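Moved the last of my sewing supplies out of the hall closet this month. More than 50 spools of thread, and I use 5 of them.

Zippers and elastic went to the Ostalwood swap shelf. They take notions until the end of June.
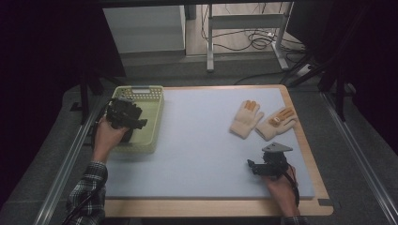 How do you tell if old thread is still good? Pull a foot of it between your hands. If it snaps with almost no effort, throw it out.

Cotton from the Skavon mill sale failed. The polyester held up fine.

Bobbins are next. I have 16 that don't fit my machine.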